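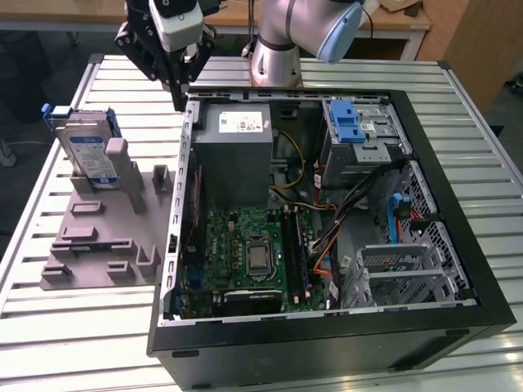
Desktop tower with its side panel off, and a hard disk drive in a blue carrier.

Search this site Enter keyword Go

News > Press releases > Cricket

July 23, 2020
By the Stastham Cricket League press office

STASTHAM LEAGUE CONFIRMS SHORTENED SEASON AND NEW UNIYAL CUP FORMAT

The Stastham Cricket League has confirmed the fixtures for its shortened summer season, which will be played in place of the full programme that was due to begin in April. All 16 member clubs have agreed to take part. They will be split into two divisions, drawn up by distance so that no side has to travel right across the district for an away match.

Matches will be played over 40 overs a side. There will be no promotion or relegation this year, and the places clubs held at the end of last season will be kept for next spring. Points will still be awarded, and the winners of the two divisions will meet in a final at the Uvon Road ground in Stastham.

The Uniyal Cup will also go ahead, but in a different form. The cup has been a knockout since it was first played. This year each club will be placed in a small group and is guaranteed more than one match, with the group winners going through to the semi-finals. Several clubs asked for this during the spring, saying that a side beaten in the first round would have had very little cricket left to play. The league has not decided whether the group format will be kept after this summer.

Uvon are the cup holders. They made 316 in last year's final, the highest total in the history of the match, and won with overs to spare after the reply fell away in the middle order. They have been drawn in the same group as Stastham Second XI and will start at home.

Clubs have been sent the playing conditions. Players should arrive ready to play, as changing rooms will stay closed at all grounds. Teas will not be provided and players should bring their own food and drink. The ball must be cleaned at each fall of wicket and at the drinks break, and saliva may not be used on it at any time. Umpires will not hold caps or jumpers. Bats, gloves and helmets should not be shared, and where a junior player has to borrow kit it must be cleaned before and after use.

Spectators may attend where the ground has enough open space for them to keep apart. Each home club will decide its own limit and should tell the visiting club before the match. Parents of junior players are asked to stay on the boundary side nearest the car park, away from the scorers.

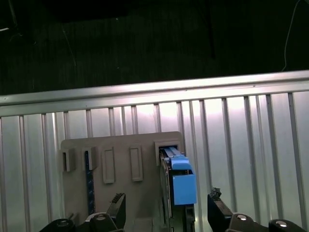 Work at the Uvon Road ground will carry on through the season. The square was cut and rolled as normal during the spring, and the outfield on the river side has been reseeded where it flooded over the winter. The next job is the equipment store behind the sightscreen, where the old timber boards have rotted at the base. They will be replaced with ribbed metal sheet, close in style to the silver panel shown, with upright ribs and a broad rail running along the top. The new sheet will be painted dark green on the side facing the pitch so that batsmen are not troubled by glare in the evening. The roller and covers will be kept by the nets until the store is finished.

Junior cricket returns in the same week as the senior matches. The league has 395 registered players in its junior sections, from under-nines to under-seventeens. The youngest groups will play softball cricket in pairs, with every child batting and bowling. Under-thirteens and above will play 20-over matches with a hard ball. There will be no junior league tables this year, although results will be published for clubs that want them.

Scoring will be done on Jistix, the online system that the league tried out in the second division last summer. Each club needs one scorer with a Jistix login, and the two scorers should sit apart and agree totals out loud at the end of each over. A paper book must still be kept by the home side - if there is any difference between the two, the paper book will stand. Scorecards should be sent in by the evening after the match. The league will not fine clubs for late cards this season, but it asks them to keep to the deadline so that the tables are right.

The full fixture list, the cup groups and the playing conditions are available from club secretaries. Clubs that need to move a match should contact the league fixtures desk as early as possible and agree the new date with their opponents first.

ENDS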